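Gilemix Teleop Kit for two-armed humanoids

Sold and supported by Mabaso, Hivutcombe
Current version: 2
Page updated: 2020-02-21

I've been building and selling the Gilemix for a while now, and the question I get most by email is still "so what does it do, exactly?" Fair enough! The short version is that you put it on, your robot copies your arms and hands, and everything it does gets saved so you can train on it later. You do the chore, the robot does the chore, and the recording is what you came for.

The longer version has a few more bits in it, so grab a coffee.

What you get

A pair of gloves (one left, one right, please don't laugh, people have asked), two forearm trackers, a headset that shows you the view from the robot's head, a foot pedal, and the Prostaseo recording software on a USB stick. There's a padded case as well, grey, and it closes properly, unlike the one we shipped with version 1. If you bought one of those cases and the zip has gone, send me a note and I'll post you a new one.

The gloves read each finger separately. I was stubborn about this when we were working out the design, because a lot of household and office jobs come down to what the fingers are doing. Pinching something thin is a very different business from wrapping your whole hand around a bottle, and if the glove only knows "open" and "closed" you'll never teach the difference.

What I like using it for

Drawers. I know, not very glamorous! But a drawer is my favourite thing to teach because there's so much packed into it. You've got a handle to hook, a straight pull, something to pick up and put inside, then a push to close. Two hands get involved whether you planned it or not. I usually set up a small cabinet on a desk, leave a few everyday things lying about, and work through them one at a time. Desk organisers, snacks, stationery, whatever's handy. Mix up where you put things between recordings or the robot will learn your desk and nothing else.
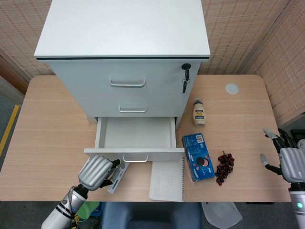
Aishwarya Shetty wrote in to say that the pedal was the part she'd expected to ignore and ended up using constantly. She rests her foot on it between moves, has a think about the next grasp, then picks up again with the robot exactly where she left it. Her one complaint was that the headset cable is too short if you like to stand well back. Fixed, Aishwarya! The cable in the current kit is longer, and I can send the new one out on its own if you've got the old.

The pedal, by the way, is a clutch. Foot down and the robot holds still while you move your own arms back to somewhere comfortable. Foot up and you're driving again. You'll want it the first time you run out of reach halfway through pulling something open.

Teaching by hand

Some of you would sooner grab the arm and move it yourself, and the kit does that too. Switch Prostaseo over to hand guiding, the arms go soft, and you push them through the motion. It's lovely for simple paths, like a straight drawer pull. I find it clumsy for finger work, so I tend to use the gloves for anything involving a grip. You can mix both kinds of recording in one project and the software tags them for you.

How many recordings?

Depends on the task, and on how fussy you are. For one object into one drawer I start with 40 good ones. For a handful of objects in different spots I'd go to 100 before I judged the result. Chuck out the ones where you fumbled, unless you recovered nicely, in which case keep them, they're gold.

Take breaks, too. I get sloppy after 30 minutes in the headset and my recordings show it.

Will it work with my robot?

If it has two arms, fingered hands and a head camera, and the maker lets you send it joint commands, then very likely yes. Simple two-finger grippers work as well, you just lose the fancy finger tracking. Send me the model before you order and I'll tell you straight if I think it's a bad match.

A few practical things

Keep the emergency stop within reach of a second person, every session. The gloves come in small, medium and large, and if you're between sizes go smaller. Batteries last up to 2 hours and charge from any USB port. Wipe the gloves down with a damp cloth and don't put them in the wash (I have done this, it was an expensive colour-run experiment).

Ordering

Kits are built to order in Hivutcombe. Use the enquiry form and tell me your robot, your glove size and what you're hoping to teach it. Replacement gloves, cables and pedals are all sold separately. The next batch of left-hand smalls isn't due until November, so get in early if that's you.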